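Clumotell Boards > Handheld Collection > Procedures and Standards

Thread: Station checklist rev 2, soft goods: comments wanted before it is frozen

lnartey
Posts: 483
Draft rev 2 of the station checklist for hand-held gripper collection on soft goods is on the shared page. The changes from rev 1 are in sections 3, 5 and 6. Short version for those who will not open it:

3.1 Both grippers start above the board, jaws facing each other, nothing between them. Hold until the tone.
3.4 Cables leave the gripper on the outside of the wrist. No cable may run between the two grippers.
5.2 Containers sit flat on the board. The operator does not touch the container with a bare hand after the tone.
6.1 An episode is rejected if the wrist view is out of focus for more than 2 seconds in a row.

I want objections by clause number. General remarks go in the other thread.

tolvane
6.1 is wrong for soft goods. Fixed focus lens, fingers a few inches long, cloth that bunches up toward the lens as soon as you close on it. The view goes soft during every decent grasp. You will reject the good episodes and keep the ones where the operator pinched a corner.

g_lykkegaard
Moderator
Agree with tolvane on the effect, disagree on the remedy if the remedy is to drop the clause. Under rev 1 we had no focus rule at all, and in the May batch we passed episodes with a thumbprint on the lens. The batch was 3,615 episodes. The reviewer flagged 186 for haze and every one had already been counted as accepted.

tolvane
Haze from a dirty lens and defocus from a near object are different faults. One is there before contact. The other starts at contact and ends at release. Write the clause so it tests before contact.

lnartey
That is workable. Proposed 6.1:

"The wrist view must be in focus from the tone until the object fills the view. Loss of focus while the object is within grasping distance is not a fault."

"Grasping distance" needs a number or it will be argued over in every review.

pinion_b
Use finger length. Everyone has the same fingers, or should. If the object is closer to the lens than the fingertip, it does not count. No tape measure needed.

g_lykkegaard
Not everyone has the same fingers. The Hirnier site is on the long set, Rivadeneyra is on the short set. Finger length as a rule is fine, but it has to be written as "the fitted finger" and the set has to be entered in the episode header. At present the header field is optional and mostly blank.

lnartey
Noted. Making the header field required in 2.3.

wovwood_qa
We run soft goods at Wovwood and would also like 5.2 looked at. "Flat on the board" says nothing about where. Our operators put the container wherever it was left by the previous episode, and after a long session it has crept toward the edge. Either tape it or give a zone.

pinion_b
Please do not tape it. Taped containers teach the policy that containers do not move. First time it bumps one on a real bench it has no idea what happened.

wovwood_qa
Then give a zone. I am not attached to the tape.

tolvane
Zone, left or right third of the board, alternate by block. Log which.

g_lykkegaard
Putting two views from one session in the thread so we are all talking about the same setup. Head view first, wrist view second.

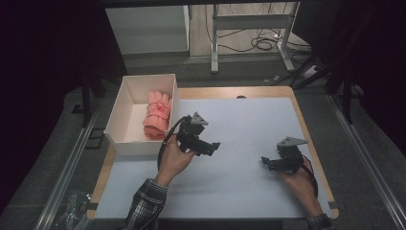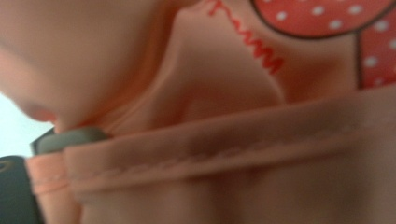
Clause 6.1 as first drafted would be applied by someone sitting at a review screen with no way to ask the operator anything. That person needs a test that can be done from the wrist view alone. The gray fingertip is against the peach material, and even the red stitching near the top cannot be read with any confidence, so a strict focus test fails at exactly the point where there is contact to learn from. I therefore support the reworded clause. I would add that the reviewer must step back to the last view before the object fills the image and judge focus there. If that one is sharp, the lens is clean and the episode stands.

tolvane
Good. That is the check I do by hand now.

pinion_b
On 3.4, the head view supports keeping it, but the wording is too narrow. The left cable goes outward and is clear of the space between the grippers, so it passes. It also loops across the front of the white box. On a reach into that box I would expect it to be in the way sooner or later. The clause should cover the container as well as the gap.

lnartey
Proposed 3.4: "No cable may run between the grippers or across the near side of a container."

wovwood_qa
Objection. With the container in the left third and a cable leaving on the left, you cannot satisfy that without routing up the forearm. We tried forearm clips. Operators tire faster and the clips slip on loose sleeves.

pinion_b
Then route over the shoulder.

wovwood_qa
Same problem, heavier. I would accept "should" in place of "may not" for the container part.

g_lykkegaard
I do not like "should" in a checklist. A box is ticked or it is not. Split it: 3.4a for the gap, mandatory, and 3.4b for the container, recorded as yes or no with no rejection attached. Revisit when there is data on snags.

pinion_b
I can live with that. For the record I think 3.4b will end up mandatory.

lnartey
Changes accepted into the draft: 2.3 header field required, 3.4 split, 5.2 zone by thirds with no tape, 6.1 reworded with the step-back check. Remaining open item is the wording of "fills the view" in 6.1. Text by reply here, please. Rev 2 takes effect November 2020 and applies to new sessions only. Old batches will not be regraded.

tolvane
"Fills the view" = no board visible between the fingers. Suggest that and close it.

g_lykkegaard
Fails on a striped or white cloth over a white board, where a reviewer can't tell which is which. Keep it open until I have tried it on a few of ours.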